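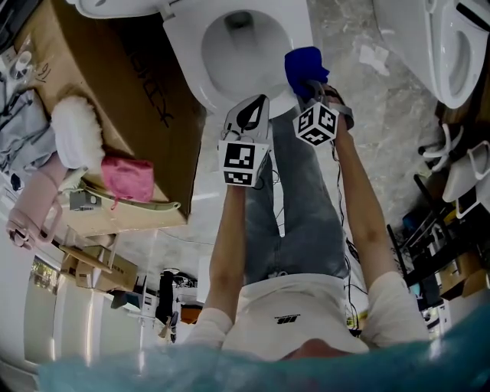
2019-08-01, Kiltdale, downstairs

Cleaning day on the toilets, and a good one! I've been looking forward to getting past sinks and countertops, because a toilet bowl is such a lovely awkward shape. Curved every way at once, glossy, and the rim tucks under just where you'd like to see what you're doing.

Blue cloth for the rims and seats. Azra wanted to stay with the white ones from January but I'm so glad we switched, you can tell at a glance where the cloth is against white china and where a fold has slipped under. Wipe order we settled on: rim first, then seat edge, then outside of the bowl, base last. Milovan started from the base and kept having to go back up, so we dropped that after his second go.

Fold matters more than I'd have guessed. Cloth folded in 4 is too fat to follow the rim. Folded once it wraps over nicely and you get a long clean stroke out of it. Loose and unfolded it drags on the floor and picks up scraps (there are always scraps, see below).

Tally for the day: 22 full wipes, of which 11 on the rim only. Running total for the bathroom set is now 374, which made Tetteh very happy.

Duster: tried it dry on the seats for fun. Great on the flat parts, hopeless on the inside curve. I'd still keep it for cistern lids and shelves when we get to those. It lives on top of the big cardboard box with the pink pouch, please put it back there, the box is the nearest thing we have to a shelf at that end.

Floor: the gray marble pattern hides dust but shows up every pale bit of paper. Sweep before starting, and again at lunch. The packaging pile needs to go out with the boxes by the table.

Still to do
- more blue cloths, Dorothy is asking Skastel if they sell them in bigger packs
- try a smaller cloth for under the rim
- a session with the seat up and the same one with it down, 2 people swapping
- Mirsad: could you write down your way of turning the cloth to a fresh side? It's so quick and I can't copy it from watching

Tomorrow the bases, knees permitting.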